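Teaching picks by hand-guiding or by remote, which one do you keep?

Board: Teaching and demonstration
Started by mj_ham

mj_ham
Mon 11 March

Hello everyone. I work in a small lab group and we teach an arm to pick mixed objects out of a gray bin. Until November we did everything by hand-guiding: one person holds the arm near the wrist, puts it in compliant mode and leads it to the object. Now we also have a remote setup with a small leader arm, made by Grikora, and my colleagues want to stop hand-guiding completely.

I am not sure they are right. We have 1,613 demonstrations in total, and 879 of them are from hand-guiding. When I replay the hand-guided ones, the approach to the object is smoother and the finger arrives closer to where I would want it. With the remote, the operator often stops above the object, waits, goes down a little, waits again. The model learns the waiting also.

My question is for people who have used both for soft objects. Boxes and bottles are not my problem. Gloves and cloth are my problem.

torsten_b

Remote, without a doubt. With hand-guiding your own arms are in the camera view in every demonstration, and at run time they are gone. We lost a full season of work to this. The policy was fine as long as a person stood beside the table.

mj_ham

Thank you. We know this problem and we replay each hand-guided path without the person, and record the cameras only during the replay. So the hands are not in the data. The cost is that everything takes double time, and the bin must be set up again exactly as before.

quietaxis

"Exactly as before" is where I stop believing. With a rigid box, fine. With a glove you can't put it back the same way. You replay a path that was made for a different glove shape, the finger comes down next to the fold, and you save it as a good demonstration?

mj_ham

No, we throw away the failed ones. But I agree this is the weak point, and it is the reason I ask. Let me explain how we work now.

The bin stays in one place on the table, between tape marks, with a clamp at the corner. We mix hard and soft things on purpose. The person teaching must choose a point on the glove where two layers make a small ridge, and bring the finger down there. If the glove lies spread out, there may be no ridge at all, and then I teach a push first: touch the fabric, drag it a little toward the wall until it bunches, then grasp.
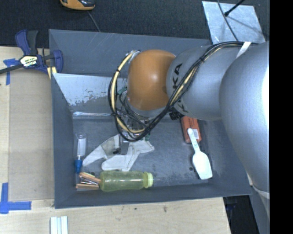 The drag is the part I can do well by hand and badly by remote. When I hold the arm I feel the moment when the finger presses through the fabric to the floor of the bin, and I reduce the pressure. With the leader arm I feel nothing, so I either float over the glove or I press too hard and the arm goes into a protective stop. On one afternoon I had 14 stops, all of them on cloth.

torsten_b

That is a force feedback problem, it is not a remote problem. Does your leader arm have feedback at all? If it is the cheap version then of course you feel nothing.

mj_ham

It has none. The version with feedback was over our budget.

pelle_kw

I will disagree a little with both. We tried a leader with feedback (Vallance, the older model) and for light contact it did not help us much. The friction in the leader itself was bigger than the force from the cloth. What helped was very simple: we limited the downward speed in the last part of the approach, and we made a sound when the estimated contact force passed a threshold. Operators learned the sound in one day.

quietaxis

A sound is a nice idea. What threshold?

pelle_kw

Please don't copy mine, it depends on your arm and on the weight of the gripper. Put a folded towel on the floor of the bin, lower the finger by hand until you see the towel compress, and read the value. Start a bit under this. And do it again after you change anything in the hoses or cables, they pull on the wrist more than you think.

mj_ham

This is a very good point about the cables. Our bundle runs in a big loop below the last joint, and I have noticed that in compliant mode the arm moves slowly to one side when I let go. I always corrected it with my hand and never measured it. So some of my "smooth" demonstrations are maybe me fighting with the cables.

Priedītis_fan

Sorry to enter from the side. I used the Priedītis wrist handle for hand-guiding and the drift became much smaller, because you hold the arm after the cables and you are not pushing against them. But you need to set the payload again with the handle on, then set it back when you remove it. I forgot this one time and the arm lifted by itself slowly like an elevator. Not dangerous, but I jumped.

torsten_b

I still say it: if the final system will see the world only by cameras, then teach it only by cameras. A demonstration where the human used the feeling in his hand contains a decision the robot can't explain from its inputs.

mj_ham

I have thought about this argument for a long time and I accept one half of it. If the robot had no force signal, you would be right. But we do record the joint torques, and the model receives them. When I feel the floor of the bin, the torque also changes. So the information is there, only noisy.

quietaxis

Then test it. Same operator, same glove, nine picks each way, torque input on and off. That's one day of work and you would know more than this thread does.

mj_ham

I will do this, but I want more than one operator. My hands are used to the arm and that is not fair to the remote. Our newest student has used only the leader arm — he moves it much faster than me, I must admit.

pelle_kw

Also write down which side of the bin the glove is on. For us the side near the base of the arm was always worse by remote, because the arm covers the view of the camera and the operator is guessing.

mj_ham

Yes, we have the same. I will note the side, and I will put the sound in before the test, for the remote only. If someone has done the speed limit on a Galetti controller, please write how, I found only the global setting.

Priedītis_fan

There is a zone setting under the safety planes. You make a box a little bigger than the bin, and the reduced speed applies only inside it. You must restart the controller after, or it keeps the old value.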